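Print this page
E-mail this page to a friend

Why Does a Video Stop and Spin? A Story About Packets

Suppose you are in the middle of a cartoon, at the very best part, where the dragon is about to open the treasure chest, and then the dragon freezes with one claw in the air. A little circle goes round and round. You wait. You say something to the screen. The dragon still doesn't move, and somebody in the next room says, "It's buffering!" as though that explains everything.

Well, it explains some of it, and I'd like to tell you the rest, because it is one of my favorite things to talk about (my students will tell you I can go on about it all afternoon if they let me).

When you watch a cartoon on the internet, the whole cartoon does not come to your house in one piece. It is far too big for that. A computer somewhere, which we call a server, chops it up into tiny pieces called packets. Think of a very long letter to your grandmother, so long that it won't fit into an envelope. You could cut it into strips, put each strip into its own small envelope, and mail them all. Your grandmother would get a great heap of envelopes, and she would have to put the strips back together before she could read a single word about your summer.

How would she know what goes where? You'd number them, of course! Packets are numbered too. Each one carries a number that tells where it belongs, an address that tells where it is going, and another address that tells where it came from. The address is written in numbers as well, and it is called an IP address.

Now let's pretend your cartoon is coming from a town called Lovulholm, far away over the sea, and that you live in a town called Lacroix. There isn't one long wire running from Lovulholm to your bedroom. There are many wires and cables, and where they meet there are machines called routers. A router is something like a person at a mail sorting desk. It looks at the address on a packet, decides which way is best just now, and sends the packet along to the next router, which does the same thing again.

Packets from the same cartoon may even take different roads! One might go straight across, while the next one takes a long way around. That means packet 400 can arrive before packet 300, and your computer has to be patient and put them back in the right order.
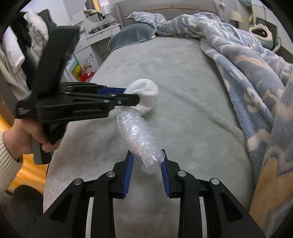
Junhao Zeng wrote to ask what happens if a packet gets lost on the way, and whether there is just a hole in the cartoon forever. What a good question, Junhao! Packets do get lost. A router that is very busy has only so much room to keep packets waiting, and when it runs out of room it drops the extra ones. Often your computer notices the gap. It sees that 299 came, and 301 came, and it lets the server know that 300 is missing. The server then sends that packet again. All of this can happen so fast that you never know a thing about it.

For a video call it is a bit different. If your aunt is waving at you and one packet gets lost, it may be better to skip it and carry on, since by the time a new one came she would have finished waving. That's one reason faces on a video call sometimes go blocky, or a word goes missing.

So where does the spinning circle come in? Your computer doesn't show you each bit of the cartoon the moment it gets there. It keeps a small pile ready, and the pile is called a buffer. Imagine you are eating pancakes while your dad cooks them. If he is a few pancakes ahead of you, you can go on eating happily even if he stops to answer the door. But if you eat faster than he cooks, the plate will be empty sooner or later, and you will have to sit there with your fork in your hand. That's buffering. The dragon isn't broken. The plate is empty, and the next pancakes are still on the way.

Something you can try at home

You'll need 2 people, a short story you have written yourself, and a pair of scissors. Cut the story into strips, and number the strips on the back. Mix them up well and hide one in your pocket. Hand the others to your friend, who has to put them in order and then ask you for the missing number. You are the server, and your friend is the computer! When we tried it in class, Zhuoran Luo forgot to number the strips, and we ended up with a story in which the cat ate the birthday cake before it was baked. We liked it so much that we left it that way.

Words to remember

Packet: a small piece of something sent over a network.
Router: a machine that passes packets along toward the right address.
Server: a computer that sends things when other computers ask for them.
Buffer: the pile of pieces kept ready so that a video can play smoothly.

April 15, 2025

Print this page
E-mail this page to a friend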